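3.2 Materials and the reading table

We wanted books that children already knew and handled without much ceremony. Most of the 200 books in the pool came from the shelves of the Le Goff playroom, where parents drop in on Saturday mornings, and the rest were lent by families in the study. The pool was mixed on purpose. It had board books, paperbacks, flap books, two kinds of cloth book, and a good many titles in Chinese, which 25 of our families read at home alongside English.

The mix turned out to be the best decision we made. A thick board book and a thin paperback ask for very different hands, and a child who can stand one on its edge with no trouble may need several tries to get the other off the table at all. Adults notice this so rarely that the earlier coding scheme (Sedgwick and Jacquet's pilot version) had a single code for "picks up book." We split it into seven, covering the pinch at the spine, the slide to the table edge, the flip, and so on, and suddenly the tidy-up sessions were full of things to look at!

Every session took place at a table, at a height where a seated parent and a standing child could both reach. We did not cover the surface. A cloth would have helped small fingers get under a flat cover, and we wanted to see how that problem was handled at home, where few tables wear one. Books were allowed to lie however the last reader had left them, front up or back up, straight or crooked.

That last point matters for the argument in Section 4. When a book lies face down, the child has to recognize it from its back, and picture books differ a great deal in how much the back gives away. Some carry on the art from the front. Others offer little more than a price and a barcode. Spines are harder still for a pre-reader, but a logo or a patch of color can be enough. Figure 2 shows the kinds of surfaces we have in mind. 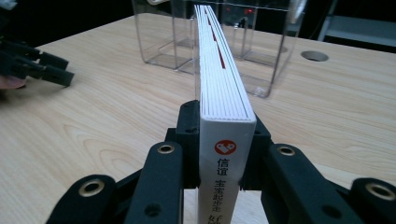
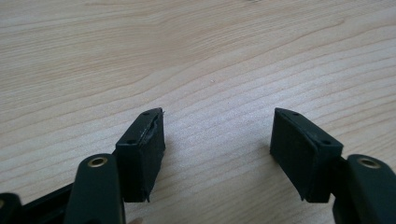
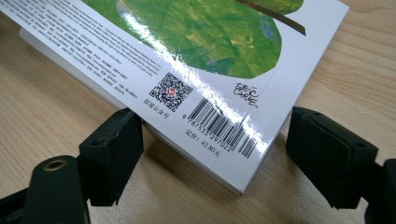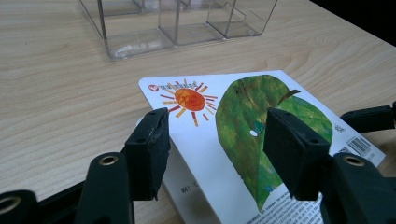 Figure 2. Surfaces on and of the reading table. (a) Spine of a board book, with a round red logo, the publisher name 信谊 and the series title 宝宝起步走. (b) Grain of the light wooden tabletop. (c) Back cover of a paperback with leaf art, the Eric Carle signature, a QR code and a barcode. (d) Sun and leaf artwork near a clear divided organizer.

Parents were asked to read for as long as the child was interested and then to put the books away together. We gave no rule for what "away" meant. Some families sorted by size, some by language, and one four-year-old sorted by whether the animals on the cover were "nice," a system she defended with great energy and applied more consistently than several of the adults applied theirs. Where a family asked for a container, we offered either an open bin or a Tusetti upright rack. The rack shows spines and the bin shows whatever lands on top, so the choice was recorded with the session.

Coding was done from written notes made during the session and filled in the same afternoon. For each book we logged which side was up when the child first reached for it, which part was touched first, and whether anyone named the book before it was opened. Naming was counted in any language, and a description was accepted as a name ("the hungry one," "the moon book"), provided the parent clearly took it as one. Pointing alone was logged separately.

Two books were withdrawn early on. One had lost its cover — a much-loved copy, held together by tape — and the other made a noise when opened and so announced itself to the whole room. The notes on both are kept in the Drikitz set, and we return to the noisy one briefly in Section 5, as it drew out some of the liveliest naming we heard.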